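June 22, 2026
Canopy greenness, Brekcombe tiles – notes

Reran the January composite for the Brekcombe block after Märta Grønli pointed out that the northeast corner was far too bright for evergreen forest. She was right. The cloud mask had been applied after resampling, so thin cloud along the ridge leaked into neighboring pixels and pulled the red band up. Moved the mask ahead of resampling and rebuilt all 42 tiles. Old output kept in the Kermani folder under its original name. Please don't overwrite it yet, Sepehr is still comparing.

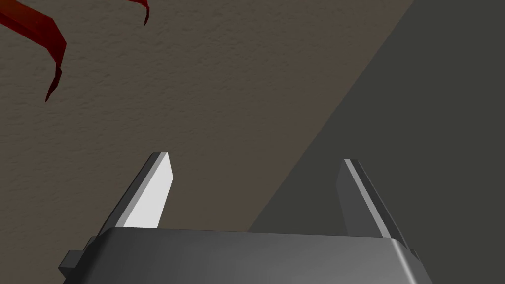
Shadow is the remaining problem. On the west slopes the sun is low enough at overpass that closed canopy reads as dark as burned ground, and a single threshold can't separate the two. Flat surfaces are no better behaved. The dark gray top of the gripper housing goes from brighter near the center and left to darker at the right corner, all on one smooth part, and a fixed cutoff would split it into two classes. Same failure as the plateau forest at Turcombe. Switched to the terrain-corrected version with the finer elevation model. Residual slope dependence is much lower on the west side, unchanged on the east.

Parisa Daneshvar wants the correction left out wherever slope is under two degrees. Agreed for now. It only adds noise there.

Field plots: 264 in the table Kamran sent, 16 with no usable position. Dropped those 16. Several of the others sit within one pixel of the forest margin and should get a flag, not a deletion. 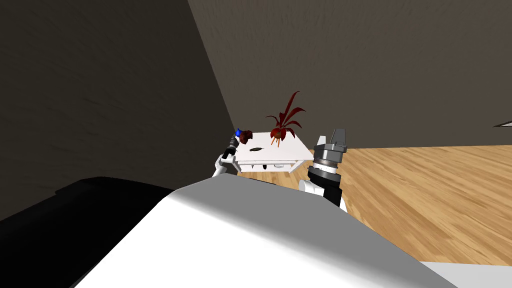
Margin plots matter most along the Tement road, where clearing is patchy and a shift of one pixel turns forest into tea field. Seon-mi Yoon checked the registration against the road junctions and found an offset to the south in the older scenes. The newer ones are fine. She will send the shift values per scene – apply before compositing, same place in the chain as the mask.

To do:
Rebuild composite with Seon-mi's shifts.
Flag margin plots, rerun regression with and without.
Ask Kamran which datum the plot table uses. Header says one thing, the coordinates look like another.
East slope residual: try the second sun-angle model before blaming the elevation data.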